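Home | Courses | Notes | Staff | Contact

Storage and Handling of Small Stock
Handout 2: Boxes, shelf edges and floor clearance
Course notes, Stundmont workshop program. Prepared by Carolina Pacheco

Shares 40 | Comments 3

1. Scope

These notes cover small cardboard boxes kept on open shelving or on carts. Pallet stock is treated in Handout 4. Read the Rebelo stockroom sheet before the practical session, which starts at 9:30.

2. Box placement

2.1 Boxes are placed with the printed face toward the aisle. Where a box carries marks on two faces, the face with the part number takes priority.

2.2 The front face of the box is set level with the shelf edge or up to 2 cm behind it. A box that projects past the edge is recorded as a fault.

2.3 Mixed sizes may share a shelf. The tallest box goes at the end farthest from the access side. Boxes of unequal footprint are not stacked.

2.4 A partly used box is closed before it is returned. Torn flaps are taped from the inside so that the label stays readable.

3. Edge marking

Edge strips show the limit of the storage area. Yellow is used at Stundmont for any edge next to a walkway. On light panels the strip gives enough contrast to be read from an angle, including when part of the panel is hidden by equipment or by other stock.

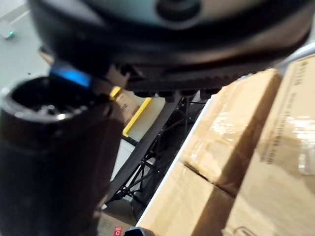 Fig. 1. Yellow edge strip on a light beige panel, with a small cardboard box and pale gray floor.

Strips are checked in July along with the shelf labels. Lifted ends are cut back and replaced over the full length. Patching leaves a step that catches on box corners.

4. Floor

Caps, fasteners and other small parts are picked up at the end of each session and put in the returns tray. They do not go back into an open box unless the part number can be confirmed. Smooth floors are swept dry first, then wiped.

5. Worked count

The Wemach practice stock holds 972 parts. After one session the shelf count was 794. The difference of 178 was entered as issued or returned to tray, and the two entries must add up to that figure before the sheet is signed. Armindo Marinho holds the blank sheets.

6. Preparation for the next session

Bring the completed count sheet and a sketch of one shelf with box positions marked. Scale is free, but state it.

Comments (3)

Thabiso Moodley
In 2.2, is the 2 cm measured from the strip or from the panel itself?

Carolina Pacheco
From the outer face of the strip. I will add it to the next version.

Endang Pelupessy
The link to the Rebelo sheet opens last year's copy.

Previous handout | Next handout | Back to top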